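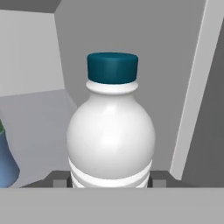 White bottle, teal cap, held in the gripper (simulated kitchen).

What should I expect at a robot open day with kids?

Posted by Breltia

Hello everyone! My two kids and I are signed up for the open day at the Csizmadia lab in September, and I've been told most of it is a kitchen robot shown in simulation, up on a big screen. My youngest is seven and was hoping for something she could shake hands with, bless her. Is it worth the drive (95 miles each way for us), and does it hold their attention?
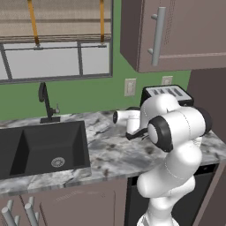
Replies

Tirta Kusuma

We went last year and had a lovely time, so I'd say go – but pack snacks, as the line for the cafe was dreadful. The simulated kitchen is nicer than it sounds. The arm is parked by the counter near a sink and a toaster, and the lady at the desk let my son pick which job it tried next. He picked the fridge, naturally, and then picked it again.

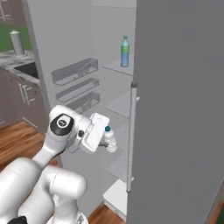
She was very patient with him and explained that they run the same job 400 times with small changes before they trust it on real hardware. I didn't follow all of it, but he did, and he talked about it the whole way home! Ask for the 2 o'clock session if you can. The morning one was packed with school groups and we could hardly hear. Parking is behind the Zostine building – follow the yellow signs, my phone sent me to the loading dock.

Grimoris

its free so why not. bring a sweater, the demo room is freezing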